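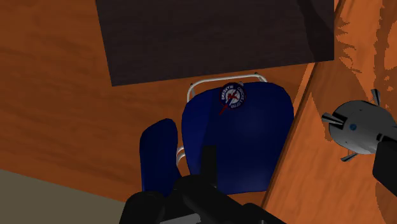 How to Buy a Used Office Chair Without Getting Stuck With It

I have bought a lot of secondhand seating over the years, for a small office in Ellcombe and then for my own spare room, and I regret a fair share of it. Used chairs are sold with the same handful of claims: barely sat in, top of the line, retails for a fortune. Some of those claims are true. You should act as if none of them are until you have put your own weight on the seat.

What follows is the routine I use now. It takes longer than most sellers would like.

Before you leave the house

Ask for the model name and a picture of the label under the seat. Plenty of listings say "executive" or "ergonomic," and neither word means anything you could take to court. If the seller can't find a label, fine, but then you are buying a chair with no name and should pay a no-name price.

Ask whether it has been in storage. A chair from a dry spare room and a chair from a garage are two different purchases, even if they rolled off the same truck. Foam holds on to smells, and I have yet to meet a spray that did more than put lavender on top of mildew.

Then measure your desk. Write down the height of the underside, and the width between the legs or drawers. Armrests that won't go under the desk will keep you sitting too far forward all day, and you will blame the chair.

Bring a tape measure, a flashlight, an old towel to kneel on, and a hex key set. If you are collecting by car, measure the trunk too. Frida Thygesen, who shared the Ellcombe office with me, once paid cash for a chair and then took two buses home with it.

Step 1. Look at it upside down

Sellers show you the top. Turn the chair over and look at the base first. You want to see:

Five arms on the base, with no cracks where each arm meets the center. Plastic bases crack there before they crack anywhere else.
Casters that all match. One odd caster means one was replaced, and the rest are the same age as the one that failed.
Screws in every hole. An empty hole usually has a stripped thread behind it.
No oil around the gas cylinder.

Use the flashlight. A hairline crack is easy to miss in a hallway, and I suspect that is why so many chairs are sold in hallways.

Step 2. Test the lift

Sit down, raise the seat all the way, and stay put. Don't chat, don't fidget. Give it 3 minutes by your phone. A tired cylinder will sink while you sit there, and the seller will tell you it has never done that before.

A sinking cylinder can be replaced, and people online will say it is a quick job. It can be. It can also mean an evening with a pipe wrench and a chair base that refuses to let go. Knock the price of a new cylinder off the asking price, then knock off something for the evening.

Please skip the trick with the hose clamp around the piston. It holds the seat at one height, more or less, until it slips.

Step 3. Lean back, slowly

Lock the tilt, lean back, and listen. One click as the lock engages is normal. A clunk each time you shift means play in the mechanism, and play only gets worse. Unlock it and lean again, this time with a hand on the desk or the wall in case the tension spring has given up.

Turn the tension knob in both directions. If you feel no change, the knob may be stripped, or it may just need more turns than you have patience for. I give it ten good turns before I call it broken.

Step 4. Judge the padding

Press your fist into the middle of the seat, then into the front edge. If you can feel a hard board under either one, the foam is finished. New covers don't fix dead foam, whatever the slipcover ads promise.

On upholstery, I am suspicious of anything described as "leather" with no further word. Bonded leather peels, and once it starts you will find flakes in your socks until you throw the chair away. Look at the places where elbows and thighs rub. Fabric hides less and lasts longer, in my experience, though it does collect cat.

Dark colors are the usual advice because they don't show stains. They don't show them to you, either. Wipe a damp white cloth across the seat and look at the cloth.

A word on badges and team colors

Chairs with a club crest, a company logo or a racing stripe tend to be priced as if the decoration were a part of the frame. I don't pay extra for it. Steinar Bundgaard swears that his crested chair will be worth something one day – he has been saying so for years, and he still sits on it to eat lunch. If you love the badge, buy the badge. Check that it is sewn or molded firmly, since a loose one will catch on sweaters.

Step 5. Make the offer

Add up what you found. My own rule is simple: I pay no more than a third of the new price for a chair with everything working, and I walk away from a cracked base at any price, including free. The most I have ever paid used was $127, for a Gatti with a mesh back, and I still think I could have had it for less.

Don't be moved by "someone else is coming this afternoon." Perhaps they are. Let them kneel on the floor with a flashlight.

Step 6. Clean it before it goes near your desk

Vacuum the seams. Cut the hair and thread out of the casters with small scissors. Wash the arms with dish soap and warm water, wipe them again with clean water, and leave the chair somewhere airy overnight. Tighten every screw you can reach, use it for a week, and tighten them all again – the second round matters more than the first.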